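### 4.2 Collection in a shared workshop

The hand-held gripper was built in the Murkska workshop, a members' space whose main qualification was that it already owned a soldering iron and had a door that locked. Ivars Vītola assembled the body and Līga Vasiliauskas wrote the logging code, which we call Plarken. The build took from June until the evening the old mount gave up and was replaced with something less hopeful.

We set out to record short manipulation episodes without any robot arm present, on the theory that a person holding the gripper is cheaper, quicker and less likely to drive itself into a bench. The first two claims held. After filtering, 1,384 of 1,503 episodes were kept. The rest were dropped for three reasons: tracking was lost at the start, the gripper width was not logged, or the view was blocked for so long that the policy would have learned mostly about cloth.

Blocked views deserve more space than we planned to give them. A wide lens close to the fingers sees nearly everything, and nearly everything includes the operator. A sleeve or a palm at short range can take up more of the image than the workshop behind it. Our original filter, written by Kristaps Liepiņa over one long night, looked only for dark images. It caught sleeves well. Hands, being pale and well lit, passed through it with full marks, and for a while our cleanest-scoring episodes included several fine studies of skin.

The replacement filter compares a strip at the side of the image with the same strip in the neighboring frames, and ignores average brightness altogether. It is slower - the older laptop runs it at the pace of a municipal office - but it treats dark and light obstructions alike. Figure 6 gives one view of each sort.

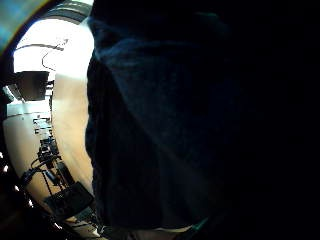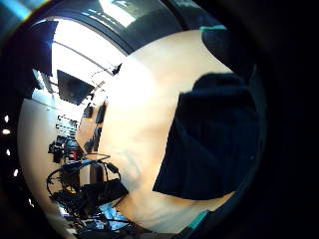

**Figure 6.** Near-field occlusion in the hand-held gripper view. Dark fabric (first) and a hand, with a dark navy object against it (second), each with part of the room still visible at the left.

We considered two remedies on the hardware side. Moving the lens farther forward shortened the useful reach of the fingers, and Bakari Mwaipopo, who did most of the recording, disliked the balance. Asking operators to roll up their sleeves cost nothing and was adopted at once, then forgotten whenever the heating failed. The protocol now includes a check of the live view before recording begins, with a line in the log to confirm it. Compliance with the line is excellent. We make no claim about compliance with the check.

Episodes with brief occlusions were left in the training set. A policy that has never seen an elbow is in for a surprise in any workshop we know of, and cutting every such moment would have left us with many short clips and few finished tasks. The threshold was set by hand on a small held-out group of episodes and was not tuned again after training started.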